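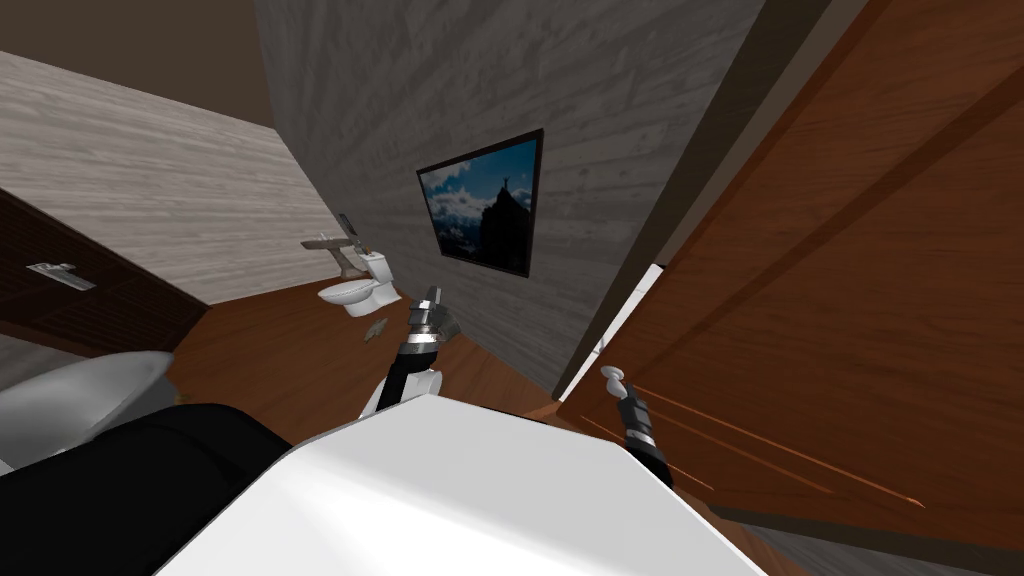 A simulated bathroom, with a dark brown wooden cabinet at left and a large wooden door.

Members of the Skerik Workers' Pension Plan will vote next month on a replacement for the trustee seat left open in June. The seat represents retired and deferred members, the largest group in the plan and the one with the fewest ways of being heard. Sólveig Laxdal has held the other member-elected seat through two terms and is not a candidate this time. She met with the newsletter on Sat 19 September to discuss the work of a trustee and the questions members have been sending to the plan office.

Ms. Laxdal joined the former Sarkar works as a payroll clerk and stayed for 22 years. She was a union representative for most of that period and was present when the Sarkar and Prirkemau plans were merged into the present one.

"People remember the merger as a single event, and it was a long series of meetings," she said. "The two plans calculated service differently. Sarkar counted completed months. Prirkemau counted completed years and dropped the rest. A person could lose 10 months of service on paper and never see where it went. We spent most of one winter on that question alone."

The trustees of the day agreed to count months for all members. Letters went out to those whose records changed, and Ms. Laxdal said that replies are still arriving from former employees who had moved and did not receive the original notice. Members who left Prirkemau before the merger and have not had a revised statement are asked to write to the plan office with their dates of employment.

Asked what the job involves from week to week, she described a good deal of reading. The board meets every other month, and papers are sent out 10 days in advance. They include the investment report, the administrator's report, any appeals and the minutes of the subcommittees.

"The appeals take the most care," she said. "The investment papers are long, but we have an adviser in the room who is paid to explain them. With an appeal you have one family's file and the plan rules, and you must apply the rules the same way you applied them last year. I have voted against people I worked beside. I would expect any new trustee to be ready for that."

She does not believe that a candidate needs a background in finance. Training is provided in the first six months, and new trustees may attend investment meetings as observers before they are asked to vote on them.

On the subject of the yearly increase, Ms. Laxdal was cautious. The plan rules provide for an increase on service earned after the merger, while increases on earlier service remain at the discretion of the board with the consent of the employer. The last discretionary increase was 2 percent. Several members have written to ask why a larger one was not granted when the funding position had improved.

"It is a fair question and I asked it myself," she said. "The board requested more than was agreed. I can say that much, because it is in the published minutes. The employer is entitled to refuse under the rules as they stand – and I think the rules should be looked at. That is a matter for the full board and for the union, and it will fall to whoever is elected to carry it forward."

The change of administrator has also drawn complaints. Records were transferred to Vovow in the spring, and 23 members received their first payment under the new arrangement late. All were paid within the same week. Ms. Laxdal said the board had asked for a written account of the delay and had received it, and that the telephone line for retirees will stay open alongside the online service.

"Some of our members are past ninety," she said. "They will not be setting up a password. I have made that point at every meeting, and it is now written into the contract."

Ballot papers will be mailed to the home address held by the plan office. Members who have moved should report the change before the end of the month. A surviving spouse who receives a pension from the plan is entitled to vote and will be sent a ballot in his or her own name.

Ms. Laxdal has declined to endorse a candidate. Her own term has two years left to run.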